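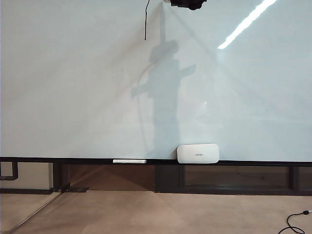
La pizarra blanca cumple años en la oficina

En la sede de Zirketti, una gestoría con 31 empleados, la sala de reuniones tiene proyector, teléfono de conferencia y una pizarra blanca. El proyector se enciende un par de veces al mes. La pizarra se usa todas las mañanas.

Las primeras pizarras blancas tardaron en entrar en las empresas. Eran caras y había que limpiarlas con un paño húmedo. El rotulador de borrado en seco cambió la situación, y en los años noventa muchas escuelas retiraron la tiza, en parte por el polvo, que se metía en los ordenadores.

No todas las superficies son iguales. Las más baratas son de melamina y con el uso se vuelven porosas: la tinta deja un velo gris que ya no sale. Las de acero lacado aguantan más y admiten imanes. Las de acero vitrificado son las más resistentes y también las más pesadas, por lo que conviene mirar bien la pared antes de colgarlas.

Tikach, un distribuidor de mobiliario escolar, vendió el año pasado 254 pizarras vitrificadas, casi todas a centros públicos. Las de melamina siguen saliendo más, sobre todo para despachos pequeños. Vustodeck, que se dedica a restaurar las usadas, calcula que una lámina adhesiva nueva alarga la vida del tablero alrededor de 12 años.

El brillo es la queja más frecuente. Una ventana enfrente o un fluorescente mal colocado bastan para que desde la última fila no se lea nada. Los acabados mate lo corrigen, aunque se borran peor. En la academia Chala optaron por mover las lámparas – salió más barato que cambiar las pizarras de las 4 aulas.

La limpieza tiene poco misterio. Borrador seco a diario, paño de microfibra con agua una vez por semana y alcohol isopropílico para las manchas antiguas. El estropajo raya el esmalte y los limpiacristales con amoniaco pueden dañar algunos lacados. Si alguien ha escrito con rotulador permanente, se repasa el trazo con uno de borrado en seco y se pasa el paño enseguida.

Los rotuladores se guardan en horizontal. De pie y con la punta hacia arriba, la tinta baja y escriben cada vez más claro.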